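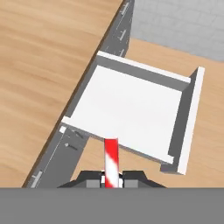
# Clurkico widens its drawer runner range for kitchen and office cabinets

**Orkden, March.** Clurkico has added a heavier side-mounted runner to its cabinet fittings range. The new part, sold as the Zuvport runner, is meant for wide drawers that carry pans, files or hand tools. It goes on sale to joiners and cabinet makers this month through the Orkden trade counter and through Ouellet, which handles orders from outside the region.

## Main details

- Closed length: 600 mm
- Rated load: 166 kg per pair, spread evenly
- Fixing: screws through slotted holes, front and rear
- Finish: zinc plate, clear or black
- Packed in pairs, left and right hand marked

The slotted holes allow 2 mm of movement up or down after the first screws are in. Once the drawer front is level, the round holes are used to lock the position. The hole pattern matches the older Clurkico light runner, so existing drilling jigs can be kept.

The load rating applies to drawers fitted in a square cabinet with side panels at least 16 mm thick. It should be lowered where the panels are thinner or where the drawer is wider than it is deep. A table of reduced loads is printed on the fitting sheet.

## Changes from the light runner

The ball cage is now steel. The front stop has been moved back, which gives a longer pull before the drawer meets it. The release lever is the same on both sides and can be worked with a gloved hand. Soft closing is not included; a separate damper will follow in June.

## Supply

The runner is sold in single pairs and in trade boxes. Orders of 200 pairs or more are sent direct from the Orkden works and take longer than counter stock. Ouellet will hold the clear finish only until the summer. The light runner stays on the price list with no change.

Worn or bent runners should be replaced in pairs. Clurkico does not supply loose ball cages.

## Enquiries

Fitting sheets, drawings and trade prices can be had from the Clurkico trade counter, Orkden, open from 7.30 am. Samples are sent on request to registered trade accounts.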